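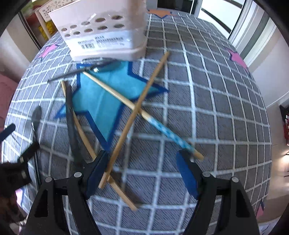

Gilang Tjoa
Product pages, Unelier

Drukico Star Grid cover + small-stuff basket

Back in stock. Same print as before, gray squares with white lines and the big stars (turquoise, pink, a bit of orange). The squares have a scribbly hatch in them, hides pencil marks pretty well. Sold as a cover for beds, craft tables, whatever you've got. Ask us for sizes, 4 of them now.

Basket is white plastic, holes along the sides. Good for chopsticks, bamboo sticks, skewers, all the long thin junk that rolls to the back of a drawer. Sticks and chopsticks not included!! People ask every time.

Barcode sticker is on the front. Peels easier if you warm it with a hair dryer first. Dont use a knife.

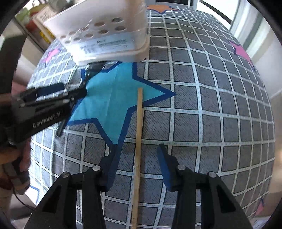

White basket over the star cover. Label still on.

Quick specs
Cover: machine wash cold, hang dry. No bleach, the pink goes first.
Basket: hand wash only. Not for the microwave.
Order code: Drukico 41
Basket sold singly or in packs of 8

Shipping: the cover goes out folded flat, basket in its own box. Orders before noon leave the same day. Shop orders over 1000 pieces, write to Dimas Siregar at the Prendow warehouse, he does the pallet prices.

Returns: 41 days, unwashed, sticker on or off is fine. Baskets that arrive cracked get replaced, just send a photo and the order number.

Next batch of covers due in April. Might be a plain gray one too, waiting to hear form Drukico on that.

Page updated 2/23/18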